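ok thread on the planner rewrite, typing fast before the build finishes

Been on table setting for most of April. Plate, bowl, spoon, fork, cup. Sounds like nothing. The cup eats all the time.

Old stack: detect the cup, get a pose, hand the pose to Flasow, Flasow gives a path, arm runs it with its eyes shut. Fine until the pose is a little off, and then you're pushing the cup across the table and the planner thinks everything is great.

New stack: Flasow only plans as far as a standoff pose short of the cup. From there a small servo loop takes over and keeps looking. Camera frame in, wrist correction out. Hussam Geagea wrote the first version in an afternoon and I've spent way longer than that breaking it.

The loop runs at 60 Hz on paper. Logged it properly last night and got 57. Missing cycles were all in the image copy. Two buffers where there should be one. My code, my fault.

Second thing, depth. Anything shiny or see-through gives you garbage. Steel bowl comes back as a hole with sparkles in it. So we stopped asking depth for the shape of the bowl at all – fit the rim as an ellipse in color, intersect with the table plane, done. Way more stable than I expected.

Table plane was its own fight. The top has a busy veined print and the segmenter kept calling the veins objects. Thin objects. You know what else is a thin object? A fork. Ended up fitting the plane first and throwing out anything with no height, then running a separate cutlery detector on what was left in color. Ugly, works.

Also a keep-out volume over the plate and bowl now. Just a fat cylinder. Carmela Iglesias wanted a proper mesh, I wanted to go home. Cylinder stays untill someone shows me a path it blocks that we need.

Cup work, all the same marble-print top:

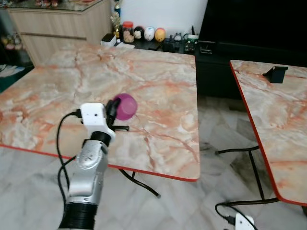
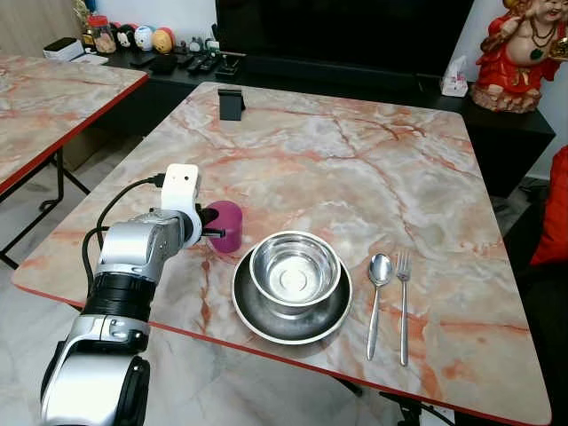
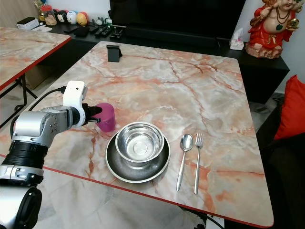 Macarena Sarmiento replied asking why the servo loop doesn't just run the whole way from home, if it's so much better than the planned path. She's got a similar arm on Eide and dropped the planner completely, says she hasn't missed it.

Fair question. Two reasons. One, from far out the cup is a handful of pixels and the correction is mostly noise, so the wrist wanders. Two, the loop knows nothing about the rest of the arm. It'll happily drag an elbow through the place setting if that's the shortest way to center the cup. Macarena if yours doesn't do that I want to see your null space code, seriously

Handover is the part I'd redo. Right now it's a hard switch: planner lets go, loop grabs, and if the velocities don't match you get a kick. I'm blending over 8 cycles. Tried more, felt mushy. Tried fewer, kick comes back.

Gripper close is a state machine and I'm not sorry. Approach, align, close, check, lift. Check reads finger position and motor current. If the fingers closed further than the cup is wide, you've got air, go back to align. Florencio Lorente wants to replace it with something learned. He can, once the learned one can tell me in the log which state it died in.

Speaking of logs. Everything goes into Sivine now, one file per attempt, with frames and joint states on the same clock. Before that we had the camera on one clock and the arm on another and I spent two days chasing a calibration error that was really just lag. Please sync your clocks. Please.

Related: the replay tool. Takes a Sivine file, feeds the frames back through perception, shows old output against new. No arm needed. Best thing in the repo and it's a tiny script. Every perception change has to pass replay on 100 saved attempts before it goes near hardware.

Known broken as of tonight:
– cup near the table edge, planner picks an elbow-down pose and then refuses to leave it
– cable isn't in the collision model, it's just kind of hoped about
– release. we let go a hair high and the estimate of table height drifts after a long session. no idea yet

Covadonga Soler is taking the height drift, I'm on the elbow thing. If anyone has a nice way to bias the IK seed without hardcoding a list of poses, reply or dm

build's done, 2 tests red, both mine. back later with the buffer fix numbres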